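In defence of the shallow tray

Most small stores that handle parts, packets or jars by hand settle on one size of container within their first year, and it is nearly always a deep one. The reasoning is simple arithmetic. A deep bin holds more per pound spent and more per metre of rack. On paper it is the better purchase, and suppliers price it accordingly.

My argument is that the calculation uses the wrong unit. Volume matters in a warehouse that moves sealed cartons. In a packing room the unit that matters is the pick: one hand, one item, one look to confirm it is the right item. A container should be judged by how well it presents its contents at the moment of the pick, and on that measure a shallow tray with sloping sides beats a deep bin for anything smaller than a fist.

The packing room at Zilotstead changed over in November, and I have kept figures for it since. Before the change, the room ran entirely on deep bins, on a gravity rack bought second-hand. Small fittings were stored up to 300 to a bin. The person packing reached over the front wall and down, and the lower the stock fell, the further the reach. A bin that is one-fifth full is the worst case: the stock is at the back, in shade, and mixed with whatever has dropped in from the lane above.

Afterwards, 41 of the small lines were moved into shallow trays and the larger ones left where they were. The stock check is the clearest test. One line of brass fittings was booked in at 2,000 and counted at 1,955 when it was last held in deep bins. The missing pieces were found in neighbouring bins over the following fortnight, a few at a time. The same line in trays has not yet produced a discrepancy worth writing down. One line proves little, but the direction agrees with the others.

Three properties of the tray account for this. The first is the slope of the walls. A vertical wall meets the floor in a tight corner, and a washer lying in that corner has to be dug out with a fingernail. A sloping wall gives the finger a ramp. The second is the flat floor. Some makers add ribs for stiffness, and ribs trap grit and small parts equally well. The third is colour. Where the tray and the bin differ in colour, the two can be told apart from across the room, and an empty tray is recognised as empty without being lifted.

Trays have to live somewhere, and the rack is where most attempts go wrong. Zimwood and Anix both sell a tray of suitable depth. The Zimwood rim is slightly wider and sits better across two roller lanes; the Anix tray is lighter and tends to stop short when it is nearly empty. Söderlund, who supplied our replacement rollers, advise a steeper lane for light containers. I found that a steeper lane solves the stopping and creates a harder arrival at the front rail, which throws small parts forward. A moderate slope and a push from the person loading is the better compromise.

Tray on the bench, tray among the larger bins on the rack, and the steelwork.

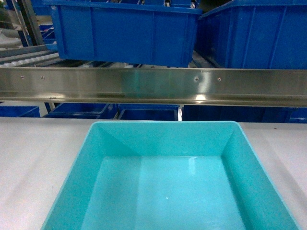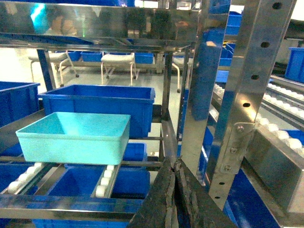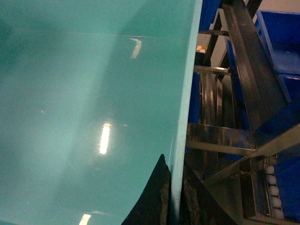

The usual objection is cost. Shallow trays take up more lane length for the same stock, so they must be refilled more often, and refilling is labour. I accept this without reservation for fast lines. If an item leaves the room by the hundred each day, a deep bin at waist height is correct and the tray is a nuisance. The mistake is to let the fast lines decide for the rest. In our room the fast lines are few, and the slow ones take most of the time, most of the errors and nearly all of the complaints.

A second objection is that mixed containers look untidy. They do. Uniform racks photograph well and please visitors. They also oblige the packer to treat a hinge pin and a door handle as the same problem. I would sooner have two sizes, two colours and a rule about which goes where, printed on one sheet and fixed to the end of the rack.

The rule we use is short. If the item can be closed inside the hand, it goes in a tray. If it cannot, it goes in a bin. Borderline items go in a tray until they cause trouble. Trays are wiped when they come off the rack empty and are not topped up over old stock. Lids are not used at all, as a lid doubles the movements in every pick.

What remains unsettled is labelling. A label on a sloping wall faces upwards and is easy to read at the bench, but it disappears from view once the tray is above shoulder height. A label on the rail stays readable and stops being true as soon as somebody loads the wrong lane. We currently use both, and they disagree more often than I would like.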